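Wikport moves to drop coverage ahead of Gravadico game

Wikport will stop switching ball screens as its base defense and will use drop coverage against most opponents for the rest of the Fuvero League season, head coach Ehsan Parsa said after practice at Shokri Hall. The change takes effect with the home game against Gravadico. It comes with one change in the starting lineup: the backup center moves up, and the veteran power forward who has started since November goes to the second unit.

Under the old scheme, all five defenders traded assignments on any screen set above the free throw line. The guard on the ball took the screener and the screener's defender took the ball. In the new one, the guard stays with the ball handler and fights over the top of the screen, while the center backs up toward the foul line and keeps both the ball and the rolling big man in front of him. The three other defenders stay closer to their own assignments than before, with one of them, usually the low man on the weak side, responsible for a short bump on the roll.

Parsa said the decision was based on the staff's own film log, which covers the last seven games. The log holds 400 half-court defensive possessions. Each was tagged by hand for screen type, coverage, shot location and rebound.

"The first shot was not the problem," Parsa said. "We made people take hard shots, then we had a guard boxing out a center. That is a bad trade and we made it every night."

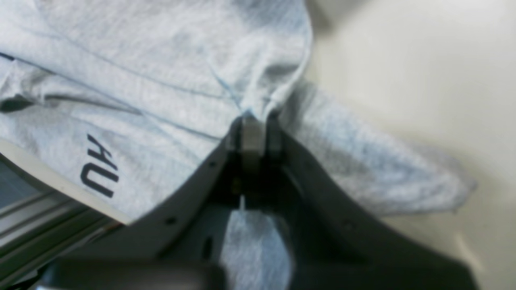 Light gray cotton T-shirt, the fabric pinched into a tight pleat.

The rebounding numbers support him. Wikport secured 70 percent of available defensive rebounds on possessions where no switch took place. The staff did not release the figure for switched possessions but described it as well below that. The gap was widest on side screens, where the switched guard was often left on the block with no help behind him and the center was standing at the three-point line when the shot went up.

Fouls were a second concern. Guards caught on larger players in the post tended to hold or reach, and Wikport put opponents in the bonus early in several games. Parsa wants the guards to have fouls to spend at the point of attack, where a foul on the floor costs less than one at the rim.

The cost of drop coverage is known. It gives up the pull-up jumper from the elbow and, against a good shooter, the three off the dribble. It also depends heavily on the on-ball guard. If he dies on the screen, the center is left alone against two players with momentum. Wikport's starting point guard is strong enough to stay attached on high screens but has had trouble with re-screens, where the big man turns around and sets a second pick in the opposite direction. Much of this week's practice time went into that one action.

The staff has set three rules for the guards. Stay connected to the ball handler's hip. Do not go under unless the bench calls it. If beaten, chase from behind and contest late without jumping into the shooter's back. The center's rule is simpler: be at the level of the foul line when the ball clears the screen, and no higher.

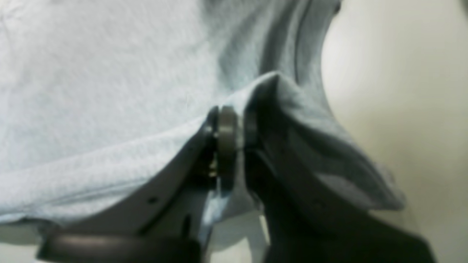

Last modified: 2021-01-28

Gravadico is an awkward first opponent for the new setup. It runs more high screens than most of the league and has two guards who are comfortable shooting off the dribble. In the first meeting between the teams, Gravadico outscored Wikport by 21 points in the paint, most of it on offensive rebounds and short rolls against mismatches. Wikport switched nearly every screen that night and stayed with it until the final minutes, when the game was already out of reach.

Parsa said he would accept a night of contested jump shots from Gravadico if the margin in the paint came down. He also said the switch would stay in the playbook for late-clock situations, when the offense has no time to find the mismatch and throw the ball inside. With a short shot clock, the guards will call it themselves. On sideline out-of-bounds plays, the bench will call it.

The lineup change follows from the scheme. The new starting center is the slowest of Wikport's big men over a full court and was hard to use in a defense that asked him to guard on the perimeter. He is also the team's best positional rebounder and has the most experience in drop coverage, having played it at his previous club. The forward he replaces is more mobile and will now anchor the bench group, which may keep switching for parts of the second and third quarters. The regular center slides over to power forward.

Two systems in one game can cause confusion at substitution time, and Parsa acknowledged as much. The plan is to change coverage only at a dead ball, and only when at least three players come in together. Any single substitute will play whatever coverage is already on the floor.

On offense, the effect is less certain. Wikport loses some spacing with two traditional big men in the starting group, neither of whom is a threat from the corner. The staff expects to use the new center as a screener at the top and to move the other big man along the baseline to the dunker spot, on the side opposite the ball. Post-ups will be limited. The team has also put in a short set of high-low actions – two entries out of the same alignment, plus a counter if the passing lane is denied – which it ran briefly in preseason and then dropped.
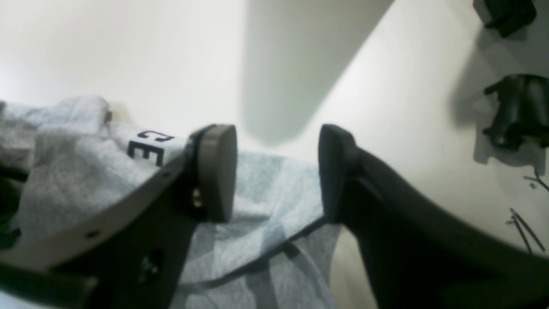

Photo: Wikport Basketball / media office

Transition defense may be the larger test. The bigger lineup will send two players to the offensive glass, one more than before, and that leaves the guards to stop the ball on a long rebound. Gravadico pushes after misses and likes to throw ahead to the wing before the defense is set. Wikport's shooting guard has been told to leave for half court as soon as a shot goes up, regardless of where he is on the floor.

The veteran forward was told of his new role in a meeting with the coaching staff before practice. His minutes are expected to stay close to what they were, and he is likely to finish games in which Wikport needs to switch. Parsa said the move was not a response to individual play and that the forward's numbers on the defensive end were among the better ones on the team.

There are no new injuries. The reserve wing who missed the last road game with a sore ankle went through the full practice, including live five-on-five work, and will be available. The third point guard remains with the development squad.

Parsa did not commit to a set number of games before reviewing the change. The staff will continue to tag every half-court possession and will compare the rebound and foul columns with the earlier log. If the guards cannot get over screens consistently, the first adjustment will be to bring the center up a step, with the weak-side defender pulling in earlier to cover the roll. Going back to a full switch with the starters is a later option.

Wikport goes to Gravadico's building once more before the end of the regular season. The remaining home schedule at Shokri Hall is unchanged.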